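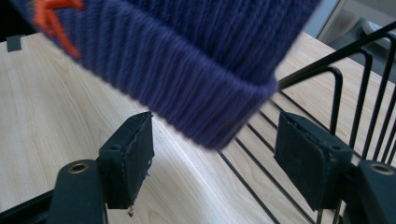

Fan Corner > Home Tips

Old celebrity magazines yellow fast in a hot loft. Keep yours flat in a lidded box, spines facing alternate ways, and take out any staples that have gone rusty.
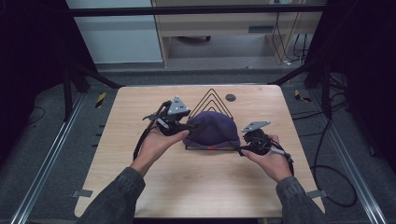
2 min read

Signed photos need a sleeve each - the acid-free sort, never cling film. Write the star's name and the year on the sleeve in pencil before the photo goes in. Tour posters can be rolled, picture side out, round a wide tube.

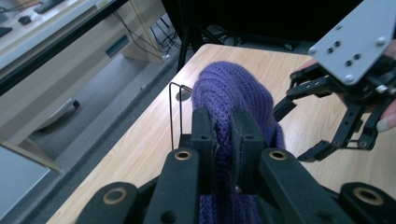
Purple knit on a light wooden tabletop

Check the box for silverfish every December.

Shares 300

Contact Athina Kourkoulas | Back to top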